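Brellavis planner – frequently asked questions

Last updated 2022-01-26

What does Brellavis do?
It plans arm and gripper movements in simulation and sends the finished path to the controller. It does not replace the controller's own safety limits.

Do I need a real arm to try it?
No. The download includes 24 ready-made rooms, and all of them run without hardware.

Why does the planner refuse a grasp that looks easy?
Usually the object is wider than the gripper can open, or something close by blocks the approach. With a large item such as a log on a table, check the collision shapes of the things behind it as well. Turn on "show contacts" and run the plan again.

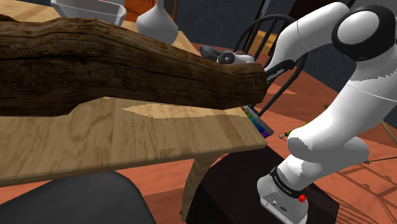 Can I change the surface textures?
Yes. Wood grain, floor colour and wall colour can be set by hand or picked at random for each run. Textures affect the camera output only – the planner never reads them.

How many planning attempts are made?
Four by default. You can raise this in the settings file, but each attempt adds to the waiting time.

My plan works in version 2 but fails in the new release. Why?
The joint limits are now checked along the whole path. Old plans need to be exported again.

Who do I contact about a fault?
Write to Xiaoyan Xiao at Drekora and attach the log file. Licence questions go to Anneliese Schwerdtfeger.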